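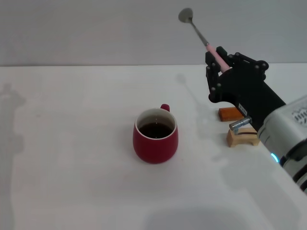

Mug on a white table.

Dwight Morin
Thread on mini-tender offers, mostly for people who hold non-traded REIT shares and have just received an envelope with an acceptance form in it.

1/ A mini-tender is an offer to buy less than 5% of a company's outstanding stock directly from its holders. The 5% line matters. Above it, the bidder has to file with the SEC and follow a fairly long set of rules. Below it, most of those rules drop away.

2/ What drops away: the required disclosure filing, the right to withdraw shares while the offer is open, pro rata acceptance if too many shares come in, and the rule that every holder gets the best price paid to any holder.

3/ What stays: the general antifraud provision, the 20-business-day minimum for keeping the offer open, and prompt payment once it closes. "Prompt" does a lot of work in that sentence. Read the payment paragraph in your own offer and look for what has to happen first.

4/ I'm working from one offer a reader mailed me. Bidder is an entity called Nokska. Target is Fullau, a non-traded REIT. Transfer agent is Trelline. Reader's shares are held at Ketilsson, in a regular taxable account. The reader holds 2,000 shares.

5/ Offer price is $2 a share, cash. The front page gives the price in large type. It doesn't give the most recent estimated net asset value per share, which the sponsor publishes and which is higher. That figure appears late in the document, in a paragraph on "factors considered."

6/ Neither number is a market price. NAV per share on a non-traded REIT is an appraisal-based estimate, and it can be stale. A low bid is not proof of fraud and a high NAV is not proof of value. You need both in front of you before you sign anything.

7/ Deductions. This offer says the price "will be reduced by any distributions declared or paid after the offer date, whether or not received by the purchaser." For this reader the next distribution comes to $136. Gross is $4,000. Net is $3,864, before any transfer fee.

8/ On longer offers that clause adds up. If the bidder extends the expiration date and the REIT keeps declaring distributions, the net price goes down while your shares sit tendered. You will probably have received the cash, so it isn't a pure loss, but the headline price is no longer what you're being paid.

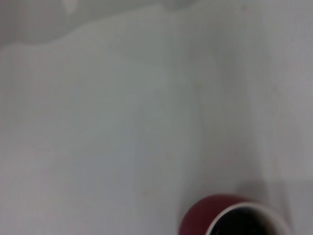 White surface, close up.

9/ Withdrawal rights. Look for the word "irrevocable." In a mini-tender the bidder can make your tender final the day it arrives. If a better bid comes out a week later, or the sponsor announces a liquidity event, you may be stuck with the earlier price.

10/ The Nokska form makes the tender irrevocable on receipt and also appoints the bidder as attorney-in-fact for the shares. That includes voting them. It's one sentence above the signature line.

11/ Acceptance order. With no pro rata requirement, a bidder can take shares first come, first served. Some documents lean on that to push for a quick response. Holders who rush usually haven't seen the company's reply yet.

12/ About that reply. Under Rule 14e-2 the target is supposed to tell holders its position within 10 business days: recommend, reject, no opinion, or unable to take a position. It may be mailed, posted on the investor page, or filed on an 8-K. Search the issuer's filings by name before you decide.

13/ The issuer isn't neutral either. A sponsor that collects asset-based fees has reasons to like the status quo. Read its letter for facts (occupancy, debt maturities, redemption plan status) and put less weight on the adjectives.

14/ Redemption plan. If the REIT has a share repurchase program that is open, compare its price and queue to the tender. If it's suspended, or limited to death and disability, the tender may be one of very few exits. Fullau's is limited to death and disability.

15/ Secondary market. There are auction and matching services for non-traded REIT shares. Prices vary, volume is thin, and commissions can be steep. Get a quote anyway. It takes a phone call, and it's the closest thing to a second bid most holders will find.

16/ Your broker's role. Ketilsson forwarded the offer, as brokers generally must. Forwarding is not a recommendation. If a rep told you to tender, or told you not to, that's a different matter, and you should write down the date and what was said.

17/ If the shares are in an IRA, the custodian has to sign the form, not you alone. Proceeds should go back to the custodian. A check made out to you personally can be treated as a distribution. Call the custodian before you mail anything.

18/ Tax, taxable account. Part of past distributions was likely return of capital, which lowered your basis. People use original purchase price as basis and get the loss wrong. Pull every 1099-DIV, box 3, back to the year you bought. Trelline will send old copies if you ask in writing.

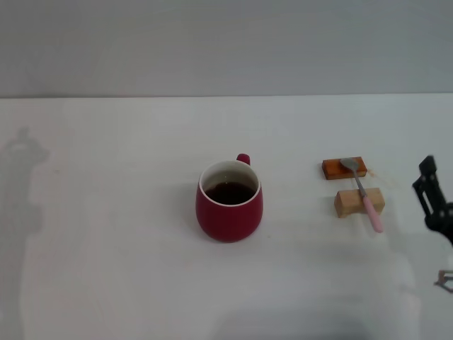 19/ Documents to gather before you respond either way:
Offer to purchase, complete, with exhibits
Acceptance form, blank copy
Issuer's response letter
Latest annual report and NAV filing
Account statement showing share count and registration
Any email from your rep about the original purchase

20/ On that last item. If the shares were sold to you as safe, liquid, or "like a bond," the sale of the REIT is a separate question from the tender. Selling into a tender fixes the amount of your loss. It doesn't automatically waive a claim against the firm that sold it, but read the form for a release.

21/ FINRA arbitration has a six-year eligibility rule measured from the event giving rise to the claim. State limitation periods can be shorter. Taking the tender or declining it doesn't restart either clock.

22/ The full offer runs roughly 3,000 words without exhibits. Read sections in this order: price adjustments, withdrawal, conditions, payment timing, power of attorney, governing law. The background section on the bidder can wait.

23/ Conditions deserve a slow read. Nokska may terminate if the transfer agent doesn't confirm transfer "in form satisfactory to purchaser." So your tender is irrevocable and their acceptance is not. Common drafting for this type of offer.

24/ Doing nothing is a valid response. A mini-tender is voluntary. If you don't return the form, you keep the shares. Several people have asked me whether silence counts as consent. It does not.

25/ Already signed and want out? Send a written withdrawal to the bidder, the transfer agent, and your broker the same day, by a method with tracking. The bidder may refuse. Transfer agents sometimes haven't processed the paper yet, and it costs very little to ask.

26/ General information, not advice on your account. Replies are open for questions about offer language. Please don't post account numbers.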